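Week 4: water moving over surfaces

Last Wednesday we stopped at surface tension, so let's pick up there, because it gets really good now! Water clings to itself and clings to whatever it lands on, and nearly everything in this course comes out of that tug of war. Grooves in a sloping slab give it somewhere to go. 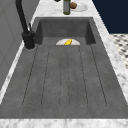
**Ernton College · Department of Physical Geography · Tutor: Shaohua Jiang**

Now scale up. On a bare hillside, rain first runs as a thin sheet, then finds tiny dips and gathers in them. These are *rills*. Deeper water runs faster, faster water cuts more soil, and off it goes (my favourite feedback loop!).

Our slope at Foduvau is 110 m long. Zeyu Peng's plots there lost 600 g of soil in one storm, nearly all of it through rills.
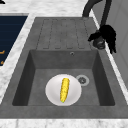
Slope angle matters too, but so does what's growing. Grass roots hold the soil and the blades slow the drops before they hit.

**For next time**

- Read the Lallus chapter, up to p. 30
- Sketch a rill network from the Dai valley map
- Bring boots, we go out at 10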